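3.2 Storage of small hardware in shared workshops

Small fasteners make up a minor share of the value held in a shared workshop and a large share of the time lost in it. Eskildsen's earlier survey of repair shops in Stadby treated the problem as one of labeling. The present section deals with the container itself: its depth, its color, and whether it is open or lidded. Labeling is taken up again in Section 4.

Three sites took part. Stadby and Gusard are general repair workshops open to members in the evenings. Marino is a teaching workshop attached to a college and is used mostly in the daytime. All three had stored screws, bolts and washers in lidded drawers of mixed origin before the study began. The drawers were left in place during a baseline period in May, and members were asked to note on a card each time they looked for a part, whether they found it, and whether they put the remainder back. The cards were collected weekly by Aitken and entered twice, by separate hands, to catch copying errors.

The drawers were then replaced by open bins. Bins were placed on the work surface itself and grouped at either side, so that a user seated at the middle could reach any of them without standing. Open bins on a light surface (Figure 2) have two expected advantages. The contents can be checked at a glance, and a part can be dropped back without a second hand to hold a drawer open. The expected cost is contamination by dust and filings, which a lid would prevent. 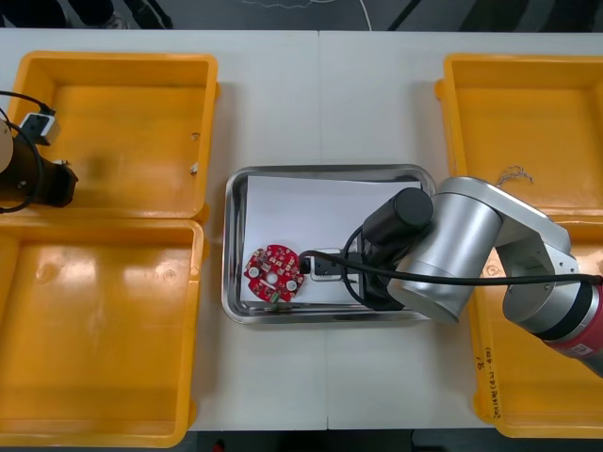 Figure 2. Open yellow plastic bins on a white tabletop, with a shallow stainless steel tray between them.

The second cost is mixing. When a bin has no lid, a user in a hurry tends to return a part to the nearest bin, and a few wrong parts are enough to make later users distrust the whole bin. We scored a bin as mixed when it held any part of a different thread or head type from the one assigned to it. Length was ignored, as members at Gusard sort by thread only and objected to a stricter rule.

Color was considered only in a limited way. Bare steel parts show up well against a saturated yellow or orange floor and poorly against gray, and this was the main reason given by members at Stadby for preferring the brighter bins. A glossy interior works against this under strong overhead light, where a reflection can hide a small part. Matte bins of the same color were tried at Marino for part of the period, but they held grease and were withdrawn before enough cards had been collected to compare the two.

In total, roughly 800 cards were usable. Cards with no entry for the return step were dropped, and these came mainly from the last 30 minutes before closing, when members were clearing up. The loss is unlikely to be random, and the return rates reported in Section 4 should be read as upper limits. We did not attempt to correct for it.

Bin depth was held at 50 mm at all sites. Flekeck, a fourth workshop, had agreed to test deeper bins but moved premises during the study, and its cards are not included in the analysis.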